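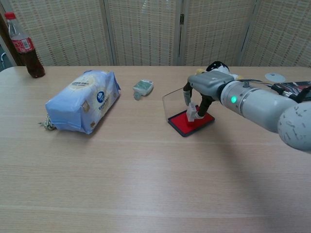 How to Test a Robot Arm on Small Desk Chores

People ask whether a robot arm can take over the small jobs at a packing desk or a kitchen table. The short answer is some of them, slowly, with a person nearby. The better answer comes from running a test on your own table with your own jobs. The steps below are the ones we use at Peveck when a shop asks us for an opinion.

Step 1. Pick one chore

Choose a job a new worker could learn in a minute. Stamping a slip is a good one. The arm has to find the stamp, pick it up, press it on the ink pad, carry it to the paper and press again. Each part can fail in its own way, and you will want to know which one did.

Leave out anything hot, sharp or breakable for the first round.

Step 2. Write down what counts as done

Do this before the arm moves. For stamping, our sheet says the mark must be readable, inside the box and not doubled. A smeared mark is a fail even if the arm did every motion correctly. Izzati Menon keeps the sheet for our tests and will not change a rule halfway through a run.

Step 3. Leave the table as it normally is

Most failures we see in real shops come from the other things on the table. If you clear everything away, your results will be better than what you get later. Screens behind the work area are fine. They keep people walking past from confusing the cameras.

Step 4. Run it by hand first

Have a person guide the arm through the whole job 4 times. Watch the grip. If the stamp turns in the fingers, the mark will be crooked no matter how well the arm is aimed. Check the pressure too. A stamp pad is soft and the table under it is hard, so the same downward push gives different results on each.
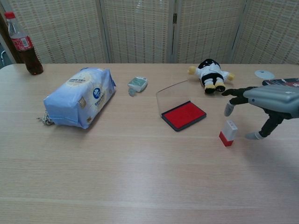 Picking up is where we expect to lose the most time. People grab a stamp without looking and fix their hold on the way to the paper, and most machines can't do that well yet. A small stamp standing upright, like this one near the robot's fingers, gives them very little to hold and can be knocked over by a slight bump. Start with the stamp in that position, then repeat with it lying on its side. Score the two separately.

Step 5. Let the arm run without help

We use 200 tries. Fewer than that and one bad stretch can throw off the result. Mark each try as pass, fail or rescued. A rescue means a person touched something, even to nudge the paper. Do not count it as a pass.

Fikri Ngui ran this test for the Kolton mail counter in January. The arm did well at inking and badly at picking up stamps that had fallen over. The counter now has a person set out the stamps at the start of the shift, and the arm does the plain slips.

Step 6. Compare the time honestly

Time a person doing the same job, then time the arm. Add the minutes spent on setup and rescues to the arm's total. At most desks the person is still faster. An arm may still be worth having if the job is dull and the pile is long.

Repeat the test after any change to the gripper or the software. Keep the old sheets.

Shares: 2 | Comments: 2

Contact Peveck | Copyright Peveck, all rights reserved | Back to top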